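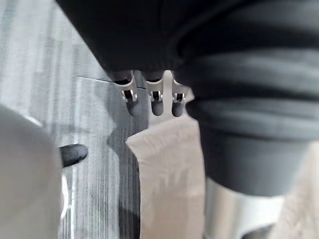 About Gillstead

Hi, and thanks for stopping by! I started Gillstead in the back half of an old feed store in Tapia, mostly since my kitchen table couldn't take any more jars. I make pickles. Cucumbers first (my grandmother's dill, with a bit more garlic than she'd have put up with), then green beans, then the beets, which I fought against for years and now eat straight out of the jar over the sink.

There are 3 of us these days, plus a part-timer in August when the cucumbers come in faster than we can wash them. Most of what we buy is grown along the Zurngate road, and when a crop fails we just go without. Sorry about the okra this year!

Last season we filled 2417 jars, and I labeled far too many of those myself, a little crooked. You'll find us at the Morkell market on Saturdays until the dill runs out, usually well before noon, so come early if that's the one you want.

We do small wholesale orders too. Drop me a line and tell me what you like, and bring your empties back when you're in town. I'll knock a little off the next jar.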